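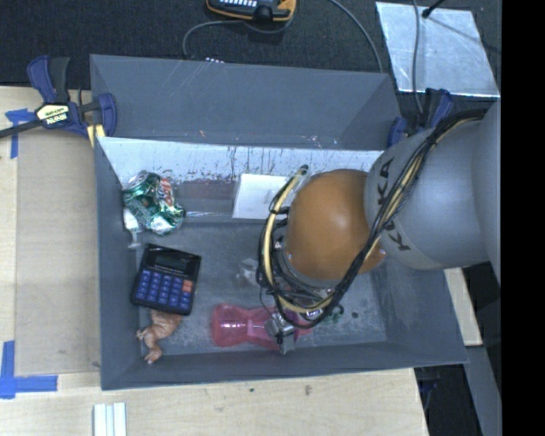
Marguerite Oslund
Household columnist

The flyer from Citach came through my door last month along with the water bill, and I have now read it four times. It says that "rinsed, sorted and ready" is the new standard for curbside recycling in our part of the county. It says that a household that follows the guidelines can expect a lighter trash cart and a clear conscience. It does not say where any of the stuff goes after the truck turns the corner.

I should say that I recycle. I have done it for as long as there has been a bin to do it in, and I rinse my jars like everyone else. My complaint is with the way we are being asked to do more of it every year on less and less information.

Take the new sorting chart. Cans may be crushed, according to the front of the flyer. On the back, in smaller type, it says to leave them whole "where possible." I called the number printed at the bottom and was told that both were fine, and then that whole was better, and then that the person I was talking to would check. I have had no call back. A friend in the next town over, which uses a different hauler, has been told never to crush them at all. Either the sorting line cares about the shape of a can or it doesn't, and somebody at Citach must know which.

Small plastics are worse. Lids go on the bottle, or lids come off the bottle, depending on which year's magnet is on your fridge. Anything smaller than a credit card is supposed to go in the trash, except that the chart shows a cap in the "yes" column. Boxes have to be flattened, which I can manage, but tape has to come off as well, and I would like to meet the household that peels the tape off every box in the first week of January.

Then there is the Plukusex app. You point your phone at an item and it tells you which cart to use. I tried it for 2 weeks. It was confident about milk jugs. It was also confident about a yogurt tub, which it sent to recycling on a Tuesday and to trash three days later. You need to make an account to use it, and the account wants your address, your email and the number of people in your home. I can think of reasons a hauler would want to know that. None of them have much to do with yogurt.

The flyer's big number is 800. That is how many tons the program "diverted" last year. Diverted is a slippery word. It means the material was picked up in the recycling truck and not in the trash truck. It does not mean that it was made into anything. When I asked how much of it was sold to a mill or a plastics buyer, I was pointed to the annual report, and when I asked for the annual report I was pointed to the website – where the newest one I could find was 2 years old.

That older report does have one useful line in it. On page 31 it says that 213 loads were turned back at the Vasconcelos transfer yard for being too dirty to process. There is no word on how big a load is or what happened to it next. My guess is landfill, but I am only guessing, and I shouldn't have to.

We are also told that the Farivness pilot, in the streets behind the high school, has been a success. A success at what? Carts were set out more often, we read. Fine. People put out carts because a new cart showed up in their driveway. I would want to see what was in them, and what it sold for, before paying for the same thing across the whole town. The rate increase that goes with it is on the last page of the packet, under the map.

The open comment period runs through the end of March. You can write to the public works counter at town hall or drop a note in the box outside it. If you do, please ask for three figures: tons collected, tons sold and tons dumped, all for the same year. Ask about the cans, too. I am still waiting to hear.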